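4. Setting up the bedroom station

Read this before you power the arms. The sales sheet for the Comik says the robot "adapts to any bedroom." We ran ours for 20 shifts and would not put it that way. It adapts to rooms you have set up for it.

4.1 Parking the base

1. Roll the base into the aisle beside the bed with the brake off and both arms folded.
2. Leave 8 inches between the base and the side of the mattress. The manual from Magnusson says 5. At 5 the bed-side elbow rubs the covers.
3. Lock the brake and push on the body by hand. If it creeps, park it again.
4. Unfold the arms one at a time, the aisle side first.

Caution: The base sensor reads hard edges. It does not see bedding that hangs over the side, whatever the status light tells you. Tuck in anything that can reach the wheels.

4.2 Checking the head view

Open the live view from the head camera and look at it yourself. The self-test passes with half the bed missing, so a green check mark means very little. You want the pillows, the clothes on the duvet, the nightstand and the tips of both arms showing together.

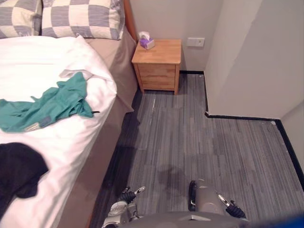 4.3 Light and white bedding

1. Turn exposure down one step if the duvet starts to wash out. Auto exposure is supposed to handle this. Ziad Twal left it on auto for a week and got bad fold edges all week.
2. Run the depth check on a dark garment and then on a lighter one. Dark cloth in a heap gives the worst readings -- do not accept a pass on the light one alone.
3. Save the settings under the room name.

Note: "Smart Recall" will offer you the settings from the last room. Decline it.

4.4 First motion

1. Set speed to 10 percent.
2. Keep one hand on the stop button.
3. Jog each gripper up, out over the mattress and back. Stop if either one drags fabric.
4. Write the result in the station log with your initials. Samira Sfeir signs off before full speed is allowed.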